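Give the Youth Councils Something to Decide

Our district youth council has a new coordinator, Leidy Restrepo, and a new slogan. It has the same powers it had when it was set up, which are none. It may "advise" and it may "be consulted." Last year it met through the winter, wrote a paper on evening buses and training places, and sent it to the district office in June. The office thanked the members and took a group photo.

I sat on the first version of that council, and I think the time has come to stop calling this participation. A body that can't spend money, can't block anything and can't demand a written answer is a class in patience. Young people learn from it, but what they learn is that speaking up leads to a certificate.

Supporters of the present setup make a fair point. Colette Baudry, who ran the program before Restrepo, has argued that members are too new to handle public funds and that elected adults must carry the blame when things go wrong. I accept the second part. The first part I don't. We hand 18-year-olds a ballot, a tax form and in some cases a rifle. A small budget is well within their reach.
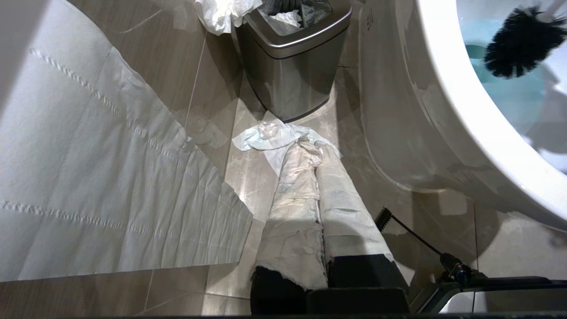 What a real mandate would look like

Start with the vote. The current members were picked from a list of 153 names put forward by schools. If you had left school, you were not on it. That shuts out apprentices, young parents and anyone working full time, and these are the people a youth policy ought to be about. When Aravind Sundaram and his friends asked for an open election, they gathered 741 signatures and got a letter saying the matter would be looked at.

Next, give the council a deadline it can hold others to. Any formal proposal should get a written reply within 2 months, signed by a named official -- yes, no, or yes with changes. A plain no would be an improvement on what we have.

Last, let it control a small fund for 3 years, with the accounts open to anybody who asks. Some of the money will be wasted. Adult councils waste money too, and we don't abolish them for it. 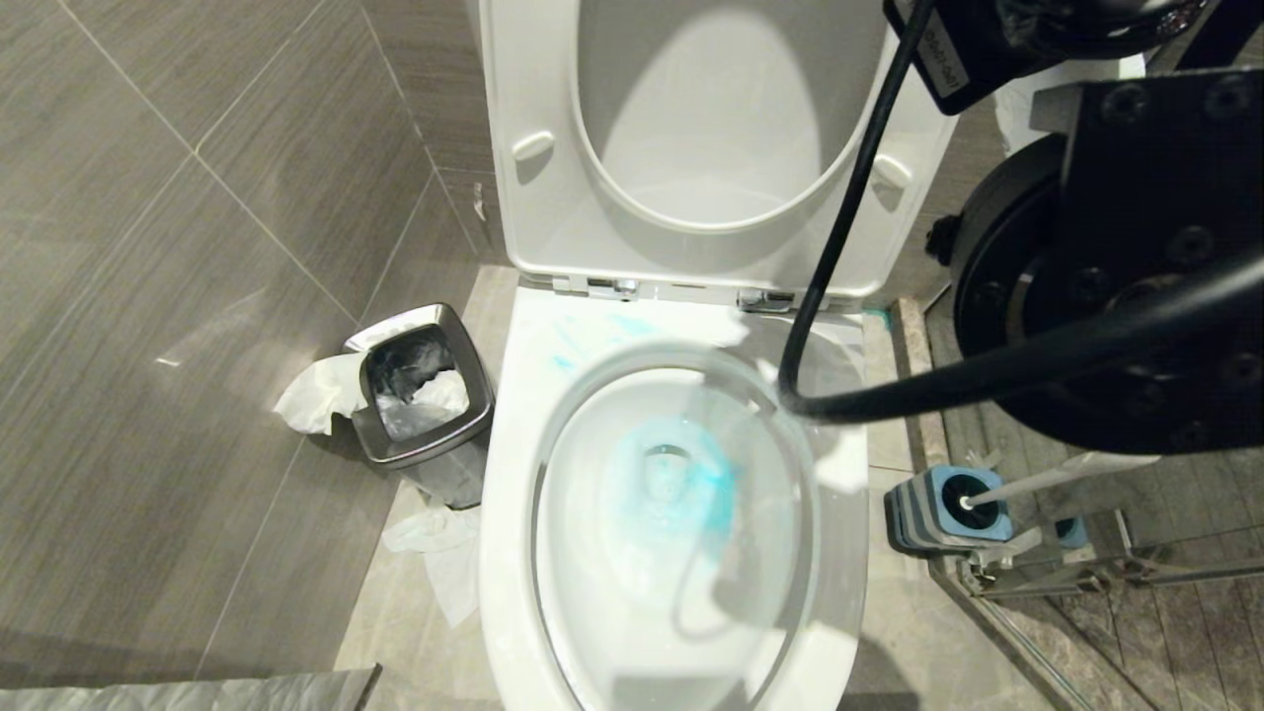
Toilet with the seat and lid raised, blue cleaner in the bowl.

Valentin Moulin, a member of the current council, told me he will not stand again. He isn't angry about it. He has a job in the mornings and a night course, and he would like his few free hours to count for something. I couldn't give him a reason to stay. The district office should be able to, and it should put that reason in writing before it asks for new names.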